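How to Put Together a Song Hour for English Learners

7 February 2022
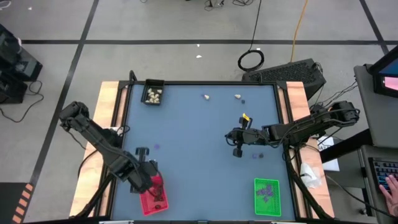 Quick notes, typing these up between classes. We do a song hour every other week at the Clulach reading room and people keep asking how to set one up. So.

What you need
A speaker. Any speaker, as long as the back row can hear it.
Printed lyrics, big type, wide line spacing so people can scribble.
Pencils.
A list of songs, in order, with the start times written down. Do this at home.

Step 1. Pick a theme
Keep it plain. Rain, trains, going home, food. Weather works great, everyone has something to say about weather. Love songs are fine but the grammar gets weird fast.

Step 2. Pick the songs
Four or five for the hour. One slow, one everybody sort of knows, one old. Listen to each all the way through first!! I once played a song where the last verse was, well, not for a mixed group. Check the words are actual words too. A lot of "na na na" teaches nothing.

Slow singers with clear endings on their words are best. Folk and country usually good. Fast rap, save it for the advanced group.

Step 3. Make the gap sheet
Type out the lyrics, then take words out. No more than one gap per line. For beginners take out nouns. For everyone else go for verbs and the little words (on, at, for), thats where people get stuck.

Put the answers on the back, upside down. Some will peek. Fine.

Step 4. Play it
First time, sheets face down. Just listen.
Second time, fill in gaps.
Then compare with a neighbor, out loud, in English if they can.
Third time only if they ask for it. They usually ask.

Step 5. Talk
Give them 2 questions, not ten. Who is singing this, and what do they want? Works for nearly any song. Write new words on the board as they come up, leave them there til the end.

Step 6. Sing (optional)
Don't force it. Start with just the chorus. Hum if the room is shy. Our Dobson group took until August to sing a full verse and now you can't stop them.

Timing
Roughly 44 minutes of songs and talk, rest of the hour is late arrivals, chairs, and tea. Don't plan more than that.

If it goes flat
Skip to the next song. Don't explain the joke in the lyrics, it wont get funnier.
If the speaker dies, read the lyrics aloud like a poem, one line per person. We did this at Pomach and it went fine.

After
Let people keep the sheets. Ask for one song request each, on a slip of paper, and use those for the next list. Write the new word list up the same day or you'll forget which ones came up.

Blank gap sheet is at the front desk, ask for the Arora folder. Please put the orignal back.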